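Home | Issues | Authors | Contact
Print this article | E-mail this article
Shares 5 | Comments 2

3.2 Storage units and item placement

Snack storage was examined in low two-drawer cabinets of the kind placed beside desks and beds. Each unit has a flat top, an open cubby directly beneath it, and two drawers with a center pull. The three levels differ in reach height and in how much of the contents can be seen from a standing position. The cubby is shaded by the top and was treated as a separate storage class, following the scheme used in the Drerora household inventory.

A total of 315 placements were coded. Soft packages in plastic film were assigned to the drawers and rigid tableware to the top surface. A placement was coded as complete when the item lay fully inside the drawer and the drawer could be closed without contact between the package and the cabinet body. Crinkled film adds height to a package that its printed dimensions do not reflect, and the lower drawer was therefore preferred for wrapped items. Almost 60 placements were recoded after a second reading of the Vunasine logs, most of them involving packages left against the back wall of a drawer.

The arrangement in Figure 2 has a white bowl on the top surface, toward the back, with the upper drawer closed and the lower drawer pulled well out. A wrapped package is held just above the drawer floor, near the back half.

Figure 2. Two-drawer cabinet with the lower drawer open and a wrapped package held inside it.

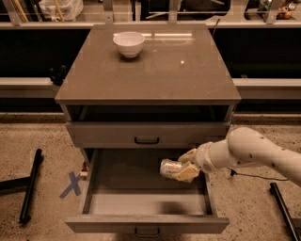 3.3 Coding of drawer state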